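Intermissions, and why I want them back

11/8/23

Quick one this time, I have two festival screeners to get through and the links expire tonight. Sorry in advance for the spelling.

So the Ledisari is bringing back the intermission. Only for movies over two and a half hours, only on the big screen downstairs, and only through the end of the year unless people hate it. Twelve minutes. Lights halfway up, curtain stays open, some organ music off a tape that sounds like it's been in a drawer since the seventies. I went to the first one last week and I've been thinking about it ever since.

The movie was Prirden. You probably know the deal by now. Three hours and eight minutes, shipping family, two brothers, a lawsuit, a lot of fog. I saw it in September at a regular multiplex and came out kind of mad at it. Thought the middle was a mess. Thought the trial went on forever. Gave it two and a half stars in this very newsletter and got some mail about it.

Saw it again with a break in the middle and it's a different movie. Or no, same movie, I was a different person. They stop it right after the younger brother signs the papers, on that long shot of the dock with the truck pulling away. Cut to black, lights up. And the whole lobby was arguing about whether he knew. Did he read page four or not! People standing in line for coffee going back and forth about page four. When I saw it the first time that scene went by and I was mostly thinking about my knees.

Then you go back in and the trial starts and it plays like the opening of a new picture. All that setup with the clerk, which I called "dead air" in my review (ouch), is a slow build again. You've got the energy for it.

I know the argument against. Directors don't want it. A movie is supposed to be one breath, you break the spell, etc. Manalo, which is distributing Prirden, put out a note to theaters asking that the film be shown "without interruption" and the Ledisari had to get an okay before they could do it. Took them a few weeks of emails, from what I hear at the box office. They got it on the condition that the break goes at a spot Manalo picked. Which, fine. Good even. Somebody who knows the movie should pick the spot. I've been to places overseas where the projector just stops mid sentence at the end of the first hour and you sit there with half a line of dialog hanging in your head.

But the spell thing. I don't buy it for the three hour ones. The spell is already broken, it's broken by the guy climbing over you at 1:50 and the other guy at 2:05. It's broken when you're doing math about when you last drank something. The old roadshow movies had breaks and an overture and a souvenir book and nobody says those were cheap experiences. If your going to make a three hour movie then own it, make it an event, let us stand up.

Also some of the long ones this fall are long for no reason and a break won't save them. I'm looking at you, that submarine thing. Twelve minutes in the lobby would only give people a chance to find their car.

Money side, real quick, cause a few of you always ask. The downstairs room has 1,000 seats and they almost never open the balcony. For the first week of Prirden with the intermission they sold 2,057 tickets, which the manager has written on the chalkboard by the stairs with a box drawn around it. I don't have the number for the week before so don't quote me on a trend. They do lose a show a day on it, four screenings down to three, the late one got cut. Popcorn was busy. I got a coffee and a bag of those licorice coins and was back in my seat with time to spare.

What didn't work: the upstairs room. It's 100 seats, no break up there, but you can hear the downstairs lobby through the floor for the whole twelve minutes. I was up there two nights later for a very quiet documentary about a beekeeper and it was like watching it over a wedding. They need to fix that. A door would do it.

Also the countdown clock on the screen. Too big, too bright, goes red in the last minute. Feels like a game show. Just ring a bell.

Meanwhile Jallix is doing the opposite at home, which made me laugh. If you watch one of their originals now it asks at the start if you want it in "parts," and chops it up for you. I tried it on that heist movie from the spring. Three parts. The breaks come at really strange places, one's in the middle of a car chase, and each part gets its own little recap. I don't need a recap, I was just here. That's not an intermission, its a TV show made out of a movie. The whole point of a break in a theater is that everybody gets the same one and has to look at each other for a bit.

Anyway. I'm bumping Prirden up to three and a half stars. First time I've changed a rating since I started doing this and I'm not taking questions on it. The scene with the mother and the radio still doesn't work, break or no break. The fog is still too much fog.

Next long one at the Ledisari is the restored print of that desert western, two hours fifty, original intermission card and everything, music too. Starts the week after next. Go early, the left side seats are better, there's a pillar thing on the right. If you go to any of these write me and tell me where you'd have put the break. I'll run the good ones next issue if there's room.

Ok. Screeners. 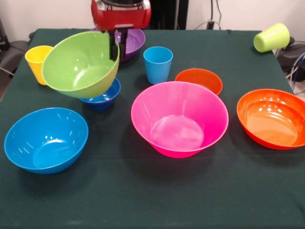 One subscriber wrote in before I'd even hit send on the rest of the list, to say that the break in Prirden comes a scene too early, that it belongs after the phone call from the harbor office, and that two and a half stars was right the first time.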